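Skastulura Path Access Project
Interim report to the Hayat Fund, October 2018

The grant paid for a survey of the paths between Stelero and Jimia, a walking program for adults recovering from illness, and small repairs agreed with the county. The survey is complete. The walking program started in April and is running. The repairs have not begun. 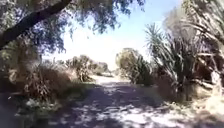

Zarmeena Arain
Program Manager, Skastulura

Walking program. We planned for 90 people in the first period and signed up 90, mostly through the two clinics in Jimia. Attendance dropped in the hottest weeks, so we moved the start to early morning and kept it there. Each walk has 2 leaders. We trained 15 leaders, and most are still active. First aid renewals cost more than we budgeted – the county course closed and we had to use a private one.

Referrals. The Stelero clinic changed its records system and stopped sending our form for several weeks. We now collect paper forms from the front desk. It is slower but nothing gets lost.
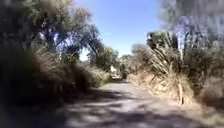 Marisol wrote on her feedback form that the short route was still too long for her at first, and that she would have quit if the leader had not turned back with her. She asked for a loop with a halfway exit. We have added one to the schedule and will report on how many people use it.

Survey. We printed 200 copies of the route leaflet from the survey results. The clinics want a large-print version, which we can pay for out of the unspent travel line if you approve the change.

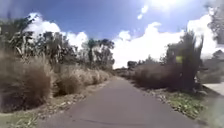

Paved path with mulch along the left side.

Repairs. The county has our list and has asked for a second quote. We do not expect work to start before spring and ask to carry the repair money over. A revised budget is attached – only the travel, printing and repair lines have changed.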